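October 16, 2013

Going notes, Stirnen paper. Elvia Ocampo asked for these to be kept in the same book as the staking trials, so they follow on from the pages on the place market.

Spent the morning on the penetrometer readings from the round course. The old going stick had been reading firm on the home bend and I wanted to know whether that was the ground or the stick. Pushed both sticks in side by side at 15 points from the six furlong start to the line. The new one (the Damgaard) gave lower figures on the bend every time and much the same figures in the straight. So at least part of the "firm bend" in last year's notes is ground and part is whoever was leaning on the handle. Elvia leans harder than I do. We should agree on one person per meeting and write the initials next to the reading.

Moisture from the same points was more use. The inside of the bend drains faster than the outside, which the jockeys have been saying for years. After rain the difference holds for two days and then goes. I haven't enough dry days in the book to say what it does in a proper drought.

Draw bias. Took the sprint results we have on paper and put them into the Eso sheet, handicaps only, more than 100 runners. Left out anything with a field under 6, as the stalls get bunched and the numbers mean little. Low draws look better on good ground. On soft they don't, and if anything the middle does best. I would not bet on any of it yet. Two of the low-drawn winners were the same mare, Ladska, who would probably have won from the car park, and taking her out pulls the good-ground figure most of the way back to level.

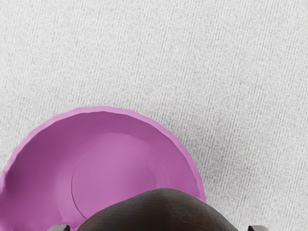

Then the starting prices. The sheet was turning fractional odds into decimals wrongly for anything odds on, so 4/6 came out as 2.5 when it should be 1.67. Fixed in the second column. All the favourites' returns before this page need doing again. The outsiders are fine.

Reran the handicap ratings with the going allowance changed from a flat figure per mile to one that depends on the moisture reading. It makes little difference over sprints. Over a mile and a half it moves some horses by several pounds, mostly the ones who ran in the soft meeting in the spring. Elvia thinks that is too much and wants to cap it. I've left it uncapped for now and put the capped version on a separate tab, so we can compare them against the next card.

Problem with the sectional times: the clock at the three furlong pole starts late in races with a big field. Checked by hand against the recording and it's out by a different amount each race, so no simple correction. Not using that sector until it has been looked at.

To do:
Redo favourites' returns with the fixed odds column.
Another set of readings on the bend, 30 points this time, one person pushing.
Ask the course when the inside rail was last moved. If it went out in the summer, half the draw figures need splitting.
Find the missing page for the second soft meeting. Elvia had it last.
New batteries for the Damgaard.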